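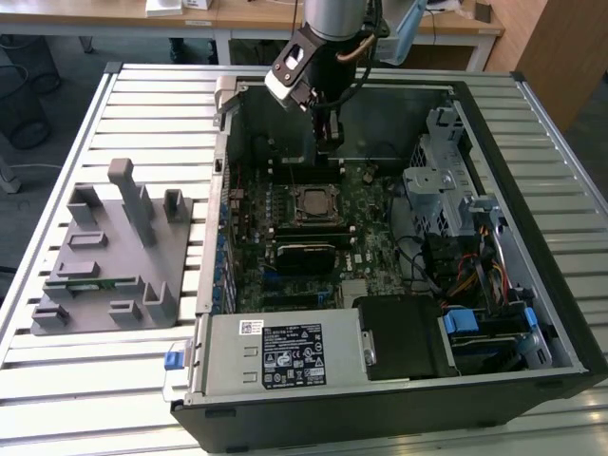 Prerton workbook fair, quick notes

Got in late, parking full. Gelten table first: grade 2 spelling pads, nice big print.

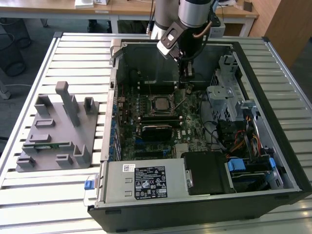 Desktop tower on its side, robot arm over it

Sutter had the reading sets. 380 pages, heavy! Teacher key sold seperately, grr. Their phonics
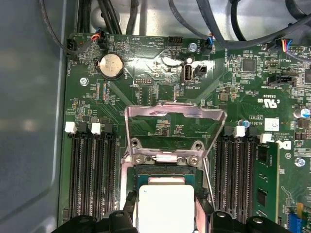 cards are better, bought 13 packs for our room. Prarkex talk on punctuation drills ran long, left early 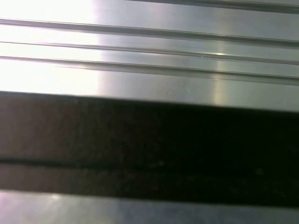
and grabbed a catalog. Next fair in October, will bring a cart.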